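Projektbericht: Bernstein, Kopal und Kunstharz im Schmuck unserer Großeltern
Selim Gezer, Projektkurs Chemie und Geschichte

Als wir im Februar unsere Themen wählen durften, lag bei meiner Oma gerade die große Schmuckschatulle auf dem Küchentisch, und damit war die Sache für mich eigentlich entschieden. Ich wollte wissen, woran man echten Bernstein erkennt und warum so viele Familien überzeugt sind, welchen zu besitzen. Meine Gruppe fand das zum Glück auch spannend, und so haben wir Verwandte und Nachbarn gebeten, uns ihre Stücke zu zeigen und etwas dazu zu erzählen (manche Gespräche dauerten bis zu 3 Stunden, es gab auch Kuchen!).

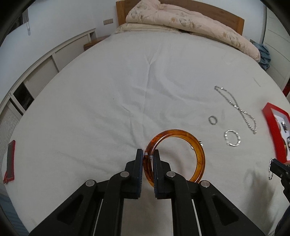
Bernstein ist fossiles Harz, Kopal ein viel jüngeres, und dazu kommen die Kunstharze, die im letzten Jahrhundert in Mode waren. Mit dem Auge allein kommt man da nicht weit, das mussten wir schnell einsehen. Ein durchscheinender Armreif in Bernsteinbraun, auf der einen Seite rötlich dunkel, auf der anderen fast golden und dazwischen mit dunkleren Schlieren, kann aus ganz verschiedenen Stoffen bestehen. Auch der Glanz verrät wenig, denn polieren lässt sich fast alles.

Am meisten Freude hat uns der Salzwassertest gemacht, den wir mit losen Perlen aus dem Antikladen Çetinkaya geübt haben. Auf einen Liter Wasser kamen 400 Gramm Salz, von denen sich am Ende doch nicht alles lösen wollte. Bernstein schwimmt darin, die meisten alten Kunstharze gehen unter. Kopal schwimmt leider ebenfalls, deshalb möchten wir im nächsten Halbjahr noch mit UV-Licht arbeiten.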